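Chapitre 3. La notice nécrologique comme source

Support de cours, généalogie et histoire des familles, séance de novembre

1. Ce qu'est une notice, ce qu'est un avis

L'avis de décès est payé par la famille et publié avant les obsèques. Il donne le nom, l'âge, le lieu et l'heure de la cérémonie, et la liste des proches. La notice est plus longue, parfois rédigée par le journal, et paraît souvent après l'inhumation. Dans le corpus de Resthorpe, les deux formes se mélangent : il faut noter pour chaque pièce à laquelle on a affaire.

2. Le corpus utilisé cette année

Il comprend 596 textes, dont 571 donnent un âge au décès. Les autres indiquent seulement l'année de naissance, ou rien. Les textes sont classés par patronyme. Pour la famille Garrido, on dispose de 7 notices sur trois générations, ce qui permet de reconstituer une fratrie presque complète sans passer par l'état civil.

3. Lire la liste des survivants

L'ordre des noms est un usage et varie peu : conjoint, enfants, petits-enfants, frères et sœurs, neveux et nièces. Un prénom placé hors de cet ordre mérite une vérification. Les conjoints figurent souvent entre parenthèses, sans nom de famille. Les enfants d'une première union sont parfois cités à la fin, parfois omis.

Attention à la formule « précédé dans la mort par ». Elle signale des décès antérieurs, sans date. On obtient donc une borne (le décès a eu lieu avant la parution) et rien de plus. Reporter cette borne dans la colonne « avant le » de la fiche.

4. Erreurs fréquentes

L'âge annoncé peut être l'âge atteint ou l'âge dans l'année. Recalculer chaque fois que la date de naissance est donnée.

Le lieu cité en tête est en général celui du domicile. Plusieurs défunts dits « de Drorkau » sont morts à l'hôpital d'une autre commune, et l'acte se trouve alors dans cette commune.

« Nièce » peut désigner une petite-nièce ou la nièce du conjoint. Ne pas tracer le lien dans l'arbre avant d'avoir une seconde source.
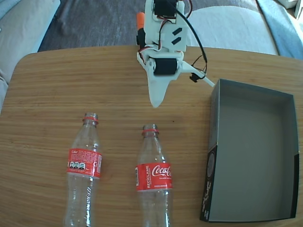
Les surnoms posent un problème à part. Ikeo, qui apparaît dans 3 notices, est tantôt un prénom d'usage, tantôt un nom de famille. Saisir la forme exacte du texte et ajouter la forme supposée entre crochets.

5. Travail à rendre

Choisir une notice du corpus. Remplir la fiche, dessiner l'arbre sur deux générations, puis indiquer pour chaque lien s'il est affirmé, déduit ou incertain. Joindre la transcription intégrale, ponctuation comprise. Les abréviations ne sont pas développées dans la transcription, elles le sont dans la fiche.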